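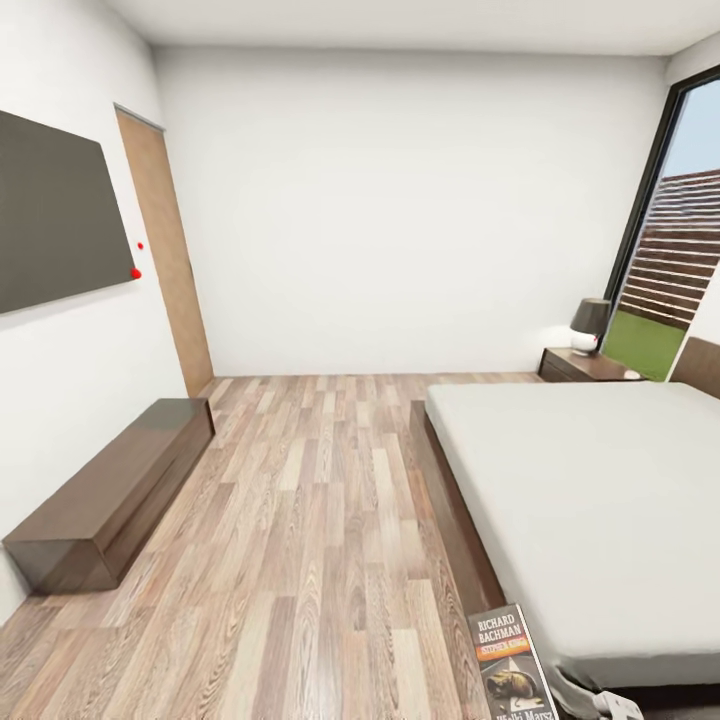

Mackay Street Guest House to Reopen in June After Long Winter of Repairs

Mar 16, 2018

By Lorna Innes

SANDBY - If you have lived in Sandby for any length of time at all, chances are good that you have had somebody stay at the Mackay Street Guest House. Maybe it was a cousin in town for a wedding, or your in-laws the year the furnace went out, or that whole crowd of trumpet players who came for the band festival and practiced on the porch until the neighbors brought them cookies (and, very politely, asked what time they planned to stop). So it will be happy news to a great many people that the old place is set to open its doors again in June.

The guest house has been closed since a pipe let go on the second floor during the cold snap last fall. Water ran through the ceiling of the dining room for most of a night before Jean Kinnear, who has owned the place with her business partner Wumpini Sarpong for 12 years, came down to start the coffee and found herself standing in it.

"I had my slippers on, and I thought, well, those are done for," Kinnear said this week, laughing about it now in a way she says she could not have managed at the time. "Then I looked up, and I forgot all about the slippers."

Nobody was hurt, and the three guests staying that night were all put up in spare rooms along the street before breakfast. One of them, a retired schoolteacher passing through on her way to see her grandchildren, has written to Kinnear every few weeks since to ask how the plaster is coming along.

The plaster, as it happens, took longer than anyone hoped. The walls on the lower floor had to be opened up to dry, and once they were open the electrician had a look at the wiring and suggested, in the gentlest possible terms, that as long as everything was apart it might be a good moment to replace it. Then there was the matter of the dining room floor, and the back stairs, and a bathtub that had been in its spot so long that it had to be taken out through a window.

Sarpong, who does the cooking and keeps the books, said the two of them had several long talks over the winter about whether to go on with it at all.

"You add up the numbers at the kitchen table and you put the pencil down and go for a walk," he said. "We went for a lot of walks. But every time we went out, somebody stopped us and asked when we were opening, and after a while it seemed easier just to give them an answer."

Part of what made that answer possible was the town itself. A pancake supper at the Elum Hall in January drew 163 people on a night when the roads were none too friendly, and a collection jar that sat beside the register at Purves Hardware brought in another $669, a good share of it in quarters. Jeanie Purves, who owns the store, said she had to empty the jar more than once and that one little boy came in three times with his allowance.

"I told him he ought to save some for himself, and he said he liked their waffles," Purves said. "I couldn't argue with that. I like their waffles too."

Returning visitors will find plenty that they remember. The blue front door is staying, and so is the long table in the dining room, which spent the winter under blankets in a barn belonging to Kirsty Rutherford, who lives out on the Durenum road and has supplied the guest house with eggs for as long as it has been serving breakfast. The bookshelf on the landing came through without so much as a damp page, and the guest books, which go back to well before Kinnear and Sarpong bought the property, were safe in a cupboard on the dry side of the house.

A few things will be different. One of the downstairs rooms is being fitted out for guests who have trouble with steps, with a wider bathroom doorway and a ramp leading in from the side yard. Breakfast will run a half hour later on weekends, a change that Sarpong admits is mostly for his own benefit. And the dining room will seat outside visitors for Sunday-style lunches once a month, something regulars have been asking for since almost the first year.

Rutherford said she has already been told to expect a bigger egg order, and that her hens have been informed.

"It's been a quiet winter on that corner without the porch light," she said. "I drive by on my way home and I'd gotten used to seeing it. I'll be glad to have it back."

The owners plan to hold an open house the week before the first guests arrive, with coffee, waffles and a chance to walk through the rooms. Anyone who gave to the repair fund, whether it was a quarter or $100, is asked to sign a page that has been set aside in the newest guest book. Children are welcome, and so are well-behaved dogs, though Kinnear would like them kept off the new dining room floor until it has had a little time to settle in.

Reservations for the summer will be taken by telephone starting next month. The band festival weekend is already spoken for. The trumpet players called first.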